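About Vellside Community Kitchen School

Vellside Community Kitchen School teaches everyday cooking to adults and older teenagers. We run day, evening and weekend classes, all in small groups, and we have taught in the same building since we opened. Most people who come to us want to get a decent meal on the table during the week without spending much. Some are cooking for themselves for the first time.

How we started

The school grew out of a lunch program run from the Osei Street hall. People kept staying back after the dishes were done to ask how the soup was made, or what to do with a bag of dried beans. The first proper course was set up to answer those questions. It had eight places and ran for five weeks, and it filled from the lunch tables without being advertised.

When the hall was sold, we moved to the ground floor of the old Brovine building. It had been a dry goods warehouse, then a print shop, then nothing for a good while. The floor had to be levelled and the wiring replaced before we could put in a single oven. The loading door on the lane side is original and is still how deliveries come in.

What we teach

Our main course is Weeknight Basics. It covers knife skills, stocks and soups, rice and other grains, eggs, roasting a tray of vegetables, and what to do with leftovers. Each class goes for two and a half hours, including time to sit down and eat. There is no exam and no certificate. If you miss a session you can make it up in the next intake at no charge.

We also run shorter classes through the year:

Bread at Home
Packed Lunches and Sandwiches
Cooking for One
Preserving and Pickling (late summer only)
Seeds, Grains and Pulses
Holiday Baking (December only)

Packed Lunches and Sandwiches is the one most often booked by parents, although shift workers make up a good share of the group as well. It deals with fillings that keep, how to stop bread going soggy, and how to plan a week of lunches from one shop.

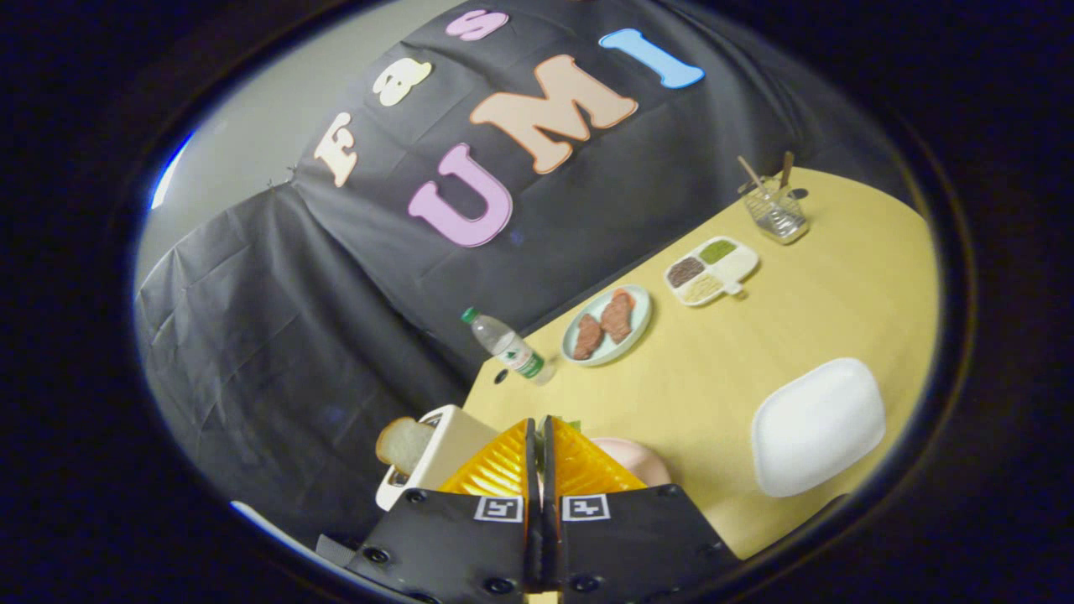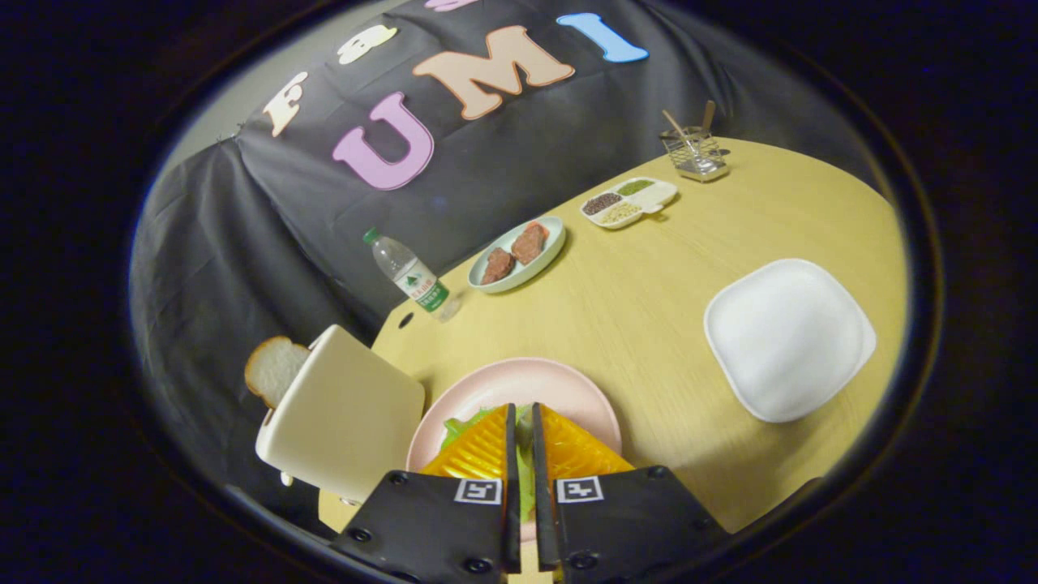
Class sizes and teaching

No class has more than eight people in it. We have been asked to raise the limit many times, and we have kept it where it is so that everybody gets a bench and a burner to themselves. Instructors are paid staff. They all cooked for a living before they started teaching, in school canteens, hospitals, camps, bakeries and restaurants. New instructors sit in on a full course before they lead one.

Recipes are handed out on paper at the start of each class. We use metric measures, with cups and spoons in brackets. Ovens are in Celsius. The recipes are ours and you are welcome to copy them for family and neighbours, but please ask before printing them in a newsletter or putting them online.

Fees

A place in Weeknight Basics costs $290. The concession rate is $198 and applies to students, pensioners and anyone holding a current health care card. Ingredients, aprons and recipe sheets are included in both. Shorter classes are priced separately and the current rates are listed on the bookings page.

If the concession rate is still out of reach, tell the office when you enrol. We keep places in every intake for people who can't pay, and you won't be asked to fill out a long form.

Allergies and diets

Every course can be done vegetarian. Let us know about allergies at least a week before your first class so that we can change the shopping order. Our kitchen handles nuts, wheat, milk, egg and sesame every day, and we can't promise that any dish is free of traces. People with coeliac disease have done our courses using their own boards and pans, which we can store for you between sessions.

Where our food comes from

Vegetables come from growers at the Saturday market for as much of the year as possible. Flour, rice, lentils and dried beans are bought in bulk from Galivis Wholesale, who have supplied us since our second year. Meat and fish are bought locally the day before class. Scraps go to the community garden behind the building, and we get some of it back as silverbeet.

Hiring the kitchen

The kitchen can be hired on days when no classes are running. It suits small producers, community groups and workplace training. Hirers need their own public liability insurance and must leave the benches, floor and cool room as they found them. The dining area can be hired separately and has its own entrance from the street. Bookings are confirmed once the bond is paid.

Getting here

The street entrance has a ramp, and there is an accessible toilet beside the dining area. One of our benches is set at a lower height and can be used seated. Bike racks are in the lane. Parking on the street is free after six in the evening, but it fills quickly on market days, and the bus stops at the corner.

The office is open on class days from nine until four. Outside those hours, leave a message and we will ring you back on the next class day. Enrolments for the following intake open as soon as the current one starts, and the waiting list is contacted first.

Page updated May 27, 2024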